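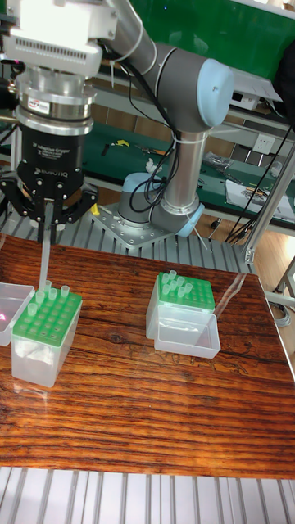

The two-finger gripper over the left-hand box, glossy table top and all.

News Projects People Back issues Contact
Newsletter > Automation > On the bench
Print this page | E-mail to a colleague

Does the Rasunik controller earn its place?

When the Rasunik controller came in from Evimton, the covering letter promised "human-level handling of everyday lab plastics". I have read that sentence, or one very like it, in every brochure to cross my desk since I joined Grondora. Readers who remember our piece on the suction wrist will know how those promises tend to go.

Still, we said we would try it, and we have. The job was a dull one. Pick a small clear plastic piece out of a green rack, carry it across to a second rack, put it down in a hole, go back for another. People on the third floor do this all day while talking about something else. For a robot arm it is a fair test. The pieces are see-through, they stand close together, and a hole doesn't forgive you for arriving a little to one side.

We kept the arm and the gripper as they were and changed only what tells them where to go. Our old controller follows taught positions: somebody steers the arm to each hole by hand, saves the point, and it goes back there until the end of time or until a box gets nudged. The Rasunik takes its orders from cameras and is supposed to work out for itself where things are. Evimton would like us to buy it for all the cells. That is a good deal of money for a problem we currently solve with a strip of tape on the table.

Over the whole trial we logged 1110 transfers, split between the two controllers in runs of 100, with a short run at the end when we lost patience. I should say early on that I don't think this is enough to settle anything. It was enough to change my mind on one point and harden it on another.

With both boxes exactly where the taught positions expected them, the old controller won comfortably. It was quicker, it dropped less, and it was boring to watch, a quality I value highly in a machine. The Rasunik paused before almost every pick. On a good run the pause was short. On a poor one it would hang over the rack for up to 10 seconds, drift a little to the left, drift back, and then go down with what looked like great confidence on an empty hole.

Then Shaimaa Sqalli moved a box. She moved it by less than the width of a thumb, the sort of shift you would get from a sleeve brushing past, and the old controller was finished. It went down where the rack used to be, closed on nothing, and carried nothing carefully across to the other side. It would have gone on carrying nothing all afternoon. The Rasunik noticed the change and carried on, slower than before, with most of its picks still good. I had expected it to fail this one and it didn't, so that goes in the record. 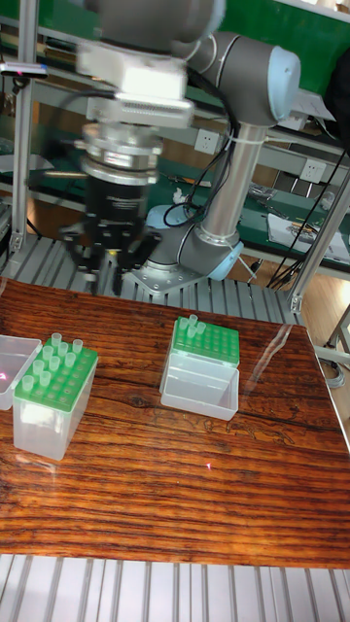
Ekkachai Ratanaporn

My complaint is with how the result will be used. "Copes when the box moves" is true of what we saw. "Copes with a normal lab bench" is what the sales sheet says, and we have no grounds for that at all. Our table top is shiny and throws back the light, which I thought would be the hardest part for the cameras. It may have been. We couldn't tell, as the controller doesn't report why it gave up on a pick. It gives you a coloured bar and a number called "grasp quality", and on several of the failed picks that number was perfectly healthy. I asked Evimton what goes into it and was sent the brochure again.

We also never tried it with full racks. All our runs used racks with plenty of open holes, so the fingers had room to come down beside a neighbour without knocking it. A full rack is the everyday case upstairs. Anybody quoting our figures should mention this, and I would bet a month of canteen lunches that they won't.

A word on the fingers, as two people wrote in after the last issue to ask. They are plain hard fingers and we didn't pad them. Shaimaa wanted to try soft tips halfway through, and she was probably right that they would have saved some drops, but it would have made a mess of the comparison. Her view of the trial is kinder than mine. She points out that the old controller took her a morning to teach and the Rasunik took less than an hour to set up, and that if you change your layout every week this matters more than a few slow picks. I agree with the sum. I just don't know anyone in the building who changes their layout every week.

Some loose ends. The cables need re-tying, having been let out to give the wrist more swing. The emergency stop was pressed 3 times during the trial, each time by me, and each time with the Rasunik in charge. Shaimaa says two of those were nerves. Those of you who came by during Ramadan and found the cell idle in the late afternoon were not looking at a fault; we ran early and packed up early that month.

What happens next is a second round with full racks, the boxes moved between every run, and the lights switched about on purpose. I have asked Evimton for a version of the software that keeps a proper log of what it saw before each pick. If it arrives we will use it. If it doesn't, we will repeat the runs with a notebook and a stopwatch, as before, and I will print the drop counts for both controllers side by side.

No purchase order has been signed, whatever you heard in the lift. If you have a job you think the camera-led controller would do better than taught positions, bring the actual plastics you use down to the cell on a Tuesday and we will put them in front of it.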